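The Second Life of the Office Chair

When the insurance firm Gresberg gave up two floors of its downtown building in April, it left behind 476 desk chairs. Most of them worked. A few had torn armrests, and one batch from the mail room had lost its casters. The new tenant wanted the space bare within 11 days.

A few years ago the chairs would have gone into dumpsters. Used office furniture is bulky, hard to store and worth little to anyone who has to pay to move it. The usual buyers, small dealers with a showroom by the highway, take the best pieces and leave the rest.

Gresberg's chairs went instead to Hovine, a repair shop on the edge of town that buys seating by the truckload, fixes it and sells it to schools, clinics and people who work from home. The company pays very little per chair and sometimes nothing at all. What it offers the seller is speed.

"They call us when they already have a problem," said Vasilică Crăciun, who runs the shop. "By then the elevator is booked and the lease is almost up. Price is the last thing they ask about."

Crăciun trained as an upholsterer and spent 19 years covering restaurant booths before he moved into chairs. He says the change was less of a jump than it sounds. Foam is foam, and a seat that gets used eight hours a day wears out in much the same places whether it is in a diner or a claims department.

Where the money goes

The cost of bringing back a chair depends mostly on how it was built. Older models were put together with bolts, and a worker with a hex key can have the seat off in 2 minutes. Many newer ones are held together with clips and glue. The back can't be removed without breaking something, and the part that breaks is rarely sold on its own.

Gas lifts are the most common failure. The cylinder under the seat slowly loses pressure, and the chair sinks. Replacing it is simple if the old one comes loose from the base. After a decade of use it often doesn't, and the shop has to press it out.

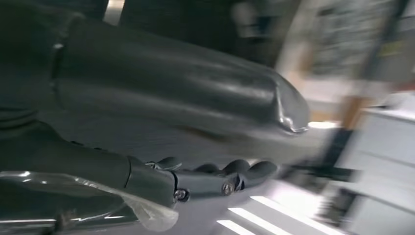
Fabric and foam

Covers take longer. A stained seat can sometimes be cleaned, but odor stays in the foam, so Hovine strips any cushion that fails a smell test. The shop cuts new foam from large blocks and covers it in one of four plain fabrics. Customers who want a different color wait longer and pay more.

Mesh backs are another matter. Once the mesh sags it can't be tightened, and the panel has to be swapped whole. Crăciun keeps a wall of used backs for this purpose, sorted by maker and year. He will buy a broken chair just for its back, and he has driven three hours to do it.

Primlow, a charter school that moved into a former grocery store last year, bought its staff chairs from Hovine. The business office had budgeted for new ones and spent the difference on window blinds. Some teachers complained that the chairs didn't match. Most stopped noticing, the office manager said, though one still trades hers with a colleague every few weeks because neither can decide which is better.

Not everyone in the trade thinks the model will spread. Aguiar, a larger dealer in the next county, tried repairs for a time and went back to straight resale. Labor was the trouble. Good upholsterers are hard to find, and training one takes longer than most furniture companies are willing to wait.

Crăciun agrees about the labor. He has two apprentices now and would take a third if one applied. His own chair, at the desk by the loading door, is a 1990s model with one replaced armrest — the left, which is a slightly different gray. By early summer the Gresberg lot was nearly gone. The mail room chairs were still waiting on casters.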